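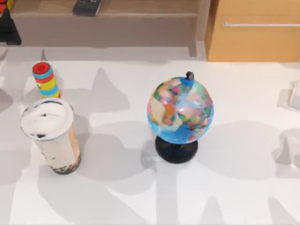 My grandmother kept a flood date penciled on the inside of her pantry door, and for most of my childhood I believed in it the way other kids believed in the tooth fairy. She'd gotten it from a pamphlet put out by a little group called the Skestlow Fellowship, who had worked out (with a great deal of arithmetic and a very confident map) that the valley below Drullside would fill with water one August and stay that way. The map was my favorite part. It showed the whole world redrawn, with new coastlines in heavy ink, and I used to sit on the kitchen floor with it and try to match it up to our own globe, a little desktop one, hardly bigger than the one on the white table up top. I could never get them to agree! Our town wasn't even a dot on the globe, and on the map it was under a sea.

I've been thinking about that pamphlet all week, ever since the forecast folks online started up again with their new date. You've probably seen it. I had 13 messages about it before lunch, some joking and a few, I think, not joking quite as much as they let on.

So, August came. I was nine, and I'd packed a bag with 2 sweaters and a jar of peanut butter, and my grandmother had filled every pot in the house with clean water, which still strikes me as a funny way to get ready for a flood, though I see the sense in it now. We sat on the back steps at Priltier Road until past ten at night. It was hot and dry and there were crickets. Then she said she supposed we ought to go in, and she poured the pots out over her tomatoes one at a time, and we went to bed.

What I remember best is breakfast. She made eggs. She didn't say one word about it, and the date stayed on the pantry door for years, getting fainter, until my uncle painted over it when the house was sold.

I went looking for the Fellowship a while back, at the county library over in Lawal, and found a folder with 4 of their pamphlets in it, each with a different year. The last one claims 880 members, though I have my doubts, having seen the size of their hall. The wording hardly changes from one to the next. They moved the date, thanked everybody for their patience, and redrew the coastline a little further inland. I sat there much longer than I'd meant to (the librarian had to come and flick the lights) and I found I wasn't laughing at them, or not much. Somebody had taken such care over those little inked bays.

Anyway, if the new date has somebody in your family filling the bathtub, maybe go and sit with them that evening. Bring a snack. I'd have been a lot more frightened on those steps by myself, and I suspect she would have been too.

Posted in August by the blog's owner, from the kitchen table

Recent posts
The year we all bought candles
A drive out to Drullside, with too many stops
What I found in the church rummage box
Tomatoes, and my grandmother's opinions about them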